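We use cookies to keep this site working and to remember your login. Accept / Manage settings

Custstead Robotics Club: shared notebook
January
Entered by Joaquín Núñez

Started 3:40 pm. Picking up from the last entry, where the left gripper kept dropping out of the log partway through a take. Swapped the cable end for end and reseated it at the tower. No dropouts in the first set, so either the connector was dirty or I had it in crooked before. Leaving the old note open until we get a full afternoon without one.

Task is still "snack box," the one we picked for the Naltenine student round. Rules say the object has to go from the table into an open container and stay there. They don't say which container. We are sticking with the green-lidded one for now. Lapiņa wanted to try a shallow tray, and I said fine, but after we have enough takes with the box to train something on.

Jaw opening: the calibration script gave 997 at full open on the right hand and wouldn't settle on the left. Ran it again with the jaws held still on the table edge and it settled. If you calibrate with your hands in the air you get garbage. Please write the value down before you start recording, in the paper log too.

Notes on technique, mostly for the new people:

- Come in along the length of the stick, low. Going straight down pinches the wrapper and the stick rolls.
- Keep the off hand in view even if it does nothing. Gelteo (our training script, for anyone who missed that meeting) throws out takes where one hand goes missing.
- Hold still at the start and again at the end. I cut the ends too short on my first batch and had to redo them.
- If you knock the box, finish the take and tag it "bump." Don't restart.

Tried changing the angle of the stick at the start of each take. Diagonal ones feel easiest to me with the right hand. Straight across is awkward, my wrist runs out of room before the jaws line up. Should get somebody with smaller hands to try the same thing so we know if it's me or the mount. 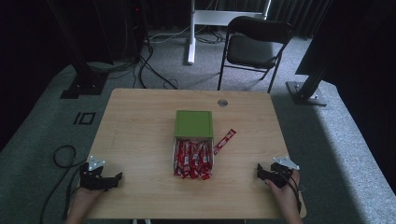 Snack box setup, one stick on the table to the right of the box.

Total in the shared folder is now 574 takes. The goal we put on the application was 4,000, which looks like a lot from here. At the rate we are going we won't get there before the spring break, so I'd like to talk at the next meeting about splitting into 2 shifts.

Trained a quick model on what we had before today. It finds the stick fine. It lets go too early, over the front of the box, and I think that is our fault for releasing high in the early takes. Asking everyone to release lower from now on, and I'll tag the old ones so we can train with and without.

To do:
- tag the high releases
- longer cable for the right gripper, or move the table closer
- ask about the lab key for the late slot
- tray test (Lapiņa)

Stopped 5:55 pm. Batteries on the charger, files copied, backup not checked yet.

Contact the club | © Custstead Robotics Club | Back to top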